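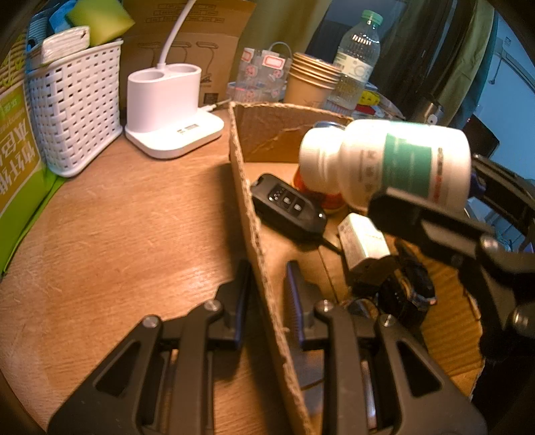
Dewanti Latuheru
Member, Small Shop & Home Automation

Home > Topics > Robots > Buying advice

How much should I set aside for hand-held grippers?

I'm planning a little pick-and-place project (sorting odds and ends out of a cardboard box on a desk - pill bottle, key fob, that kind of thing) and I have to turn in a budget by March. Juvum quoted me $677 for a pair and Plurent wants $410 for one. Is a pair worth it for work like this, or can I start with one and add later?

Kornél Sárközi
Get the pair! I started with one and regretted it within a month. Per gripper, your Juvum quote is the cheaper one anyway. Ask both sellers what spare finger pads cost, though, and put four sets in the budget from day one. Mine wear out faster than anything else I own.

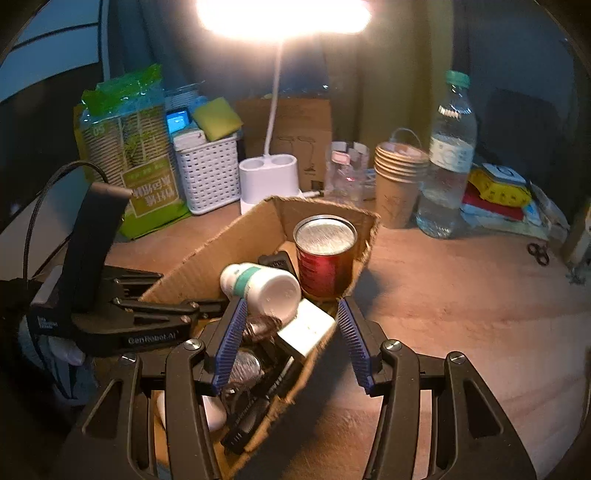 Page last changed: February, 4:10 pm

Azlan Tjoa
I'd go the other way and buy one. A cluttered box is slow going until you get the hang of it, and a second gripper can sit on a shelf for ages. Leave room for the boring stuff too - a decent lamp, spare cables, a few extra boxes. My small stuff came to over $16 and I hadn't planned for any of it.

Emiliano Sotomayor
depends on the warranty, ask them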